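Cell rules talk, notes to self
Slot is 10 min, keep moving. Water. Clicker is in the side pocket.

Open with the number. 3831 logged runs on the Cunar benches up to September. 101 of them stopped by a person, hand on the button. Pause. Ask the room how many they think got a written reason. (Fewer than half. Don't give the exact figure, Ristance hasn't cleared it.)

So: rules for small shared cells. Two arms, one table, desk-size stuff. People skip the rules becuase the arms are small. Small arm still pinches, still pulls a cable out, still wrecks a day of data.

Rule 1. Who owns the middle. Write down which arm may enter the shared zone and when. One arm in, other one waits outside. If the task needs both in, say so on the sheet, and set the speed limit for that task alone. Default we use is slow. Boring but fine.

Rule 2. Cables. Tie them along the link, leave a loop at the joint, check the loop at full reach and folded up. Both ends of travel!! Most teams check one. Loose wire near a base gets dealt with before power, not after.

Rule 3. Start state. Same objects, same spots, every run. Tape or a printed outline if the surface is busy. Patterned cloth is OK if it's in the sheet, changing it midway is not. Board at an angle? Then write the angle down.

Slide up, let them look a few seconds. Chess task, one arm each side of the board, four black pieces out. Point at the zip ties on the left arm, then the loose wires lower down on the same side.
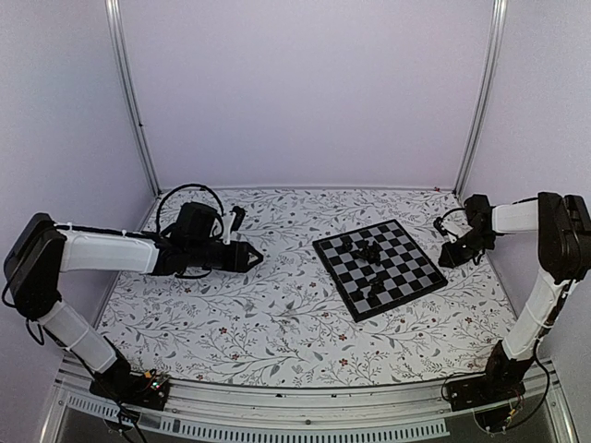 Ichikawa wrote back on the draft that rule 1 is too strict for board games, that if you lock one arm out every time you never learn anything about two arms sharing a space, and could the waiting arm at least be allowed to hover at the border. Fair point. Read it out more or less like that.

My answer: yes to hovering, with a marked line and a height. The line goes on the sheet. No line, no hover. Trirkgate tried it with no line and ended up arguing over every near miss, log was useless.

Rule 4. Stops. Anyone in the room can stop it. No asking first. Whoever stops it writes one line, time and why, before restart. One line! Not a form. We had a form. People stopped stopping.

Rule 5. Restart. Look at both grippers, look at the pieces, look at the cables, then home one arm at a time. Never both together. Left first is our habit, pick one and keep it.

Skip if short on time: mount bolts, check every 400 runs or so, log it. Paint pen across bolt head and plate so a turn shows up.

Standards question will come up. Say this set sits under the site safety rules and does'nt replace them. Don't get dragged into clause numbers, take it to the hallway.

Handout is one page, stack by the door. Last slide is the blank run sheet, leave it up during questions.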